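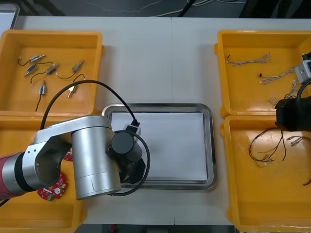

**Stovden Model Boat Club – Membership and Pond Team**

# Frequently asked questions

These are the questions we get most by email and at the jetty. If yours isn't covered, write to Bo-ram Seol at the membership address on the contact page, or come down on a sailing morning and ask whoever has the clipboard.

## Joining

### Do I need to own a boat before I join?

No. Plenty of people join first and build or buy later, and that is usually cheaper. The club has loan boats you can sail on any organised morning. Ask at the sign-on table and someone will show you the controls.

### What does membership cover?

Use of the pond during club hours, the workshop on open nights, the loan boats, the newsletter and insurance while you are sailing at a club event. It does not cover damage to your own boat, and it doesn't cover private sailing at other lakes or dams.

### Can I try it before paying?

Yes. Visitors may come along for two sailing mornings before deciding. You'll need to sign the visitor sheet each time. Visitors can use the loan boats but can't run their own powered boats until they have joined, as the insurance is tied to membership.

### Is there a minimum age?

Members can join on their own from 12. Younger kids are welcome on a family membership, with a parent or guardian at the pond the whole time. Dropping them off and coming back later isn't allowed.

### When are fees due?

Fees run from the start of August. If you join after that, you pay a pro rata amount for the months remaining. We send one reminder. If you haven't renewed by the end of the following month your locker is reallocated, and you go on the waiting list if you want it back.

### I'm a member of another club. Can I sail with you?

Members of Sirkow Sailing Models have reciprocal rights at our pond and we have them at theirs. Bring your current card. For other clubs, email first so we can check the insurance lines up.

## The pond

### Where is it and how big is it?

The pond is at the bottom end of Guzmán Reserve, past the second car park. It has a surface of 3,255 square metres and is deep enough for a yacht with a standard keel everywhere except along the reed bed on the eastern side. If you see brown stalks under the water, you are too close.

### When can I sail?

Organised sailing starts at 9 am and packs up at noon. Check the calendar page for which mornings are yachts, which are scale and which are mixed. Members may also sail outside those times, electric or sail only, provided the reserve gates are open. The council locks the gates at 6 pm in winter.

### Are petrol or nitro engines allowed?

No, and they haven't been since we moved to the reserve. Our permit limits us to sail, electric and steam. Steam owners need to see the next answer.

### What do I need for a steam boat?

A current boiler certificate. Our own inspector is Ľubica Brabec, who does boilers by appointment and would like them brought cold and empty. Certificates from recognised model engineering societies are also accepted. Keep a copy in your boat box, as you may be asked for it at sign-on.

### Is there a speed limit?

On mixed mornings, yes. Scale boats should run at something like scale speed and fast electrics stay in the harbour until the fast session is called. On fast sessions everyone travels anticlockwise, and you stop when the bell goes.

### What about the ducks?

The ducks have right of way. During nesting the north-west corner is roped off and you must stay outside the rope, including if your boat has drifted in there. Call the rescue boat and wait for someone to authorise it. Please don't feed the birds – the reserve has signs about this and we are expected to follow them.

### My boat has stopped in the middle. What now?

Tell the officer of the day. We have a rescue tug, and a rowing dinghy for when the tug can't manage. Only people on the dinghy list may row it, and a life jacket is compulsory. Do not wade. The bottom is soft mud and there is broken glass in it from before the reserve was fenced.

### Is the jetty accessible?

The western jetty has a ramp, a rail and a flat path from the first car park. The old timber jetty has steps and can be slippery in the mornings. If you need the car park bollard unlocked so you can unload closer, ring ahead. We also have two sailing chairs with a fixed back and a tray for the transmitter, kept in the container.

## Radios and batteries

### Which radio should I buy?

Anything on 2.4 GHz from a hobby shop will do. A basic two-channel set handles a simple electric boat or a small yacht. If you think you'll want sound, lights or winches later, buy one with more channels from the outset.

### Can I still use my old 27 or 36 MHz set?

Yes, but you must put your peg on the frequency board before you switch on. The board hangs on the container door. Leave the transmitter off until your peg is up, even if you can't see anyone else with an aerial out.

### Are lithium batteries okay?

They are, with some conditions. Charge them in a proper bag or on the concrete pad, stay with them while they charge, and don't bring swollen or punctured packs to the pond at all. Charging is not allowed in the container. Sealed lead-acid batteries may be charged on the bench outside it.

### Can I charge at the pond?

There is a 12 volt supply on the bench on organised mornings. There's no mains power, so bring a charger that runs off 12 volts. Label your leads.

## Building and the workshop

### What should a beginner build?

Our usual suggestion is the Trallov harbour tug. It's a club plan, drawn by Kamran Abbasi, with a hard-chine ply hull that goes together without any steaming or bending. The plans are free to members and printed copies are kept in the drawer near the workshop door. It is slow, stable and hard to sink.

For sail, start with something second-hand. A yacht that already goes well teaches you more about trimming than one you've spent a winter building and don't want to scratch.

### When is the workshop open?

Open nights are listed on the calendar, from 7 pm. The room is behind the Stovden hall, with its own entrance off the lane. Park on the street, as the hall's own spaces are often booked.

### What tools are there?

A scroll saw, a small lathe, a drill press, soldering stations and a decent set of hand tools. You need to be signed off before using the lathe or the drill press. Hwa-young Lim runs the inductions at the beginning of most open nights and they take half an hour. Closed shoes, please. People in thongs will be sent home.

### Can I buy parts through the club?

We keep a modest stock of propshafts, couplings, small motors, rudder fittings and connectors, sold to members at cost. Put the money in the tin or pay by transfer, and write down what you took. For anything bigger, go to a hobby shop.

### How do I choose a motor?

It depends on the hull, the prop and the battery. As a general guide, a heavy displacement hull wants a slower motor turning a larger prop, and a light planing hull wants the reverse. Bring the boat to an open night and we can run it in the test tank with a meter on the battery lead. If the motor is drawing far more current than its rating, try a smaller prop before you spend money.

### My motor makes the radio glitch. Why?

Brushed motors throw out electrical noise. Fit suppression capacitors across the terminals and from each terminal to the can, and keep the receiver and its aerial as far from the motor as the hull allows. Modern sets suffer less from it, but it still happens.

### May I leave a project in the workshop?

Yes, on the project shelves, with your name and phone number on it. Anything untouched for six months will be moved to the store, and we'll ring you before that happens. Wet paint and epoxy go in the cabinet, not on the shelves.

## Regattas and events

### Do I have to race?

No. More than half of us never have. If you would like to, the yacht racers are friendly to newcomers and will lend you a tuned boat for a heat or two.

### How do I enter the winter regatta?

Entries open online and close when the fleets are full. Bit-na Kang handles race entries, sail numbers and berth allocation. If you have two hulls with the same sail number, let her know beforehand so one can be changed for the day.

### What happens if it rains?

We sail in rain. We don't sail in lightning, or if the wind is strong enough to put the marks adrift. Cancellations go on the website by 7.30 am.

### Can the club put on a display for our school or fete?

Often, yes, if there is safe water or enough level ground for the portable pool. The pool needs nine metres clear on its long side, plus access to a tap and somewhere to drain it. Give us at least two months' notice. There is no charge for schools, though a contribution to fuel for the trailer is appreciated.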